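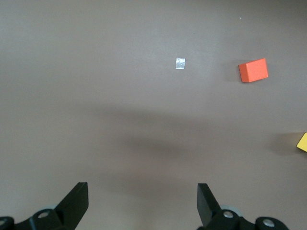 Pereo Open Field Arena for Zebrafish and Small Fish

The Pereo arena is a shallow tank for behavior studies with zebrafish, guppies and other small fish. It is made for laboratories that record swimming from above and want the same conditions in every trial.

The walls are matte white on the inside, so the fish does not see its own reflection. The floor can be taken out for cleaning. We recommend to rinse it with warm water only, as soap can stay in the corners and disturb the animals.

In the set
Arena with removable floor
Divider for pair tests
Drain hose with 2 clamps
Lid with feeding hole
Printed manual in English and Finnish

Technical data
Inner length: 245 mm
Water depth: up to 13 cm
Order number: 849
Suitable for: adult and juvenile fish

Use in drug and stress studies
Many customers use the arena for novel tank tests after exposure to a medicine in the water. For such work please order one arena for each treatment group and mark them well. The wall material takes up very little from the water, but we cannot promise this for oily substances. Ask us before you start and send the name of the solvent.

Before the first use, fill the arena and leave it overnight. Change the water and check the temperature before you put in the fish.

Tracking
The arena works with most tracking programs. If you use Girari, a ready settings file can be sent by e-mail. The file for the older version is no longer updated.

Delivery
Orders are sent from our store in two weeks. The larger model will be available in September.

Questions about the product: Merja Laitinen
Spare parts and repairs: Tapio Kettunen

Page updated 31 Jul 2024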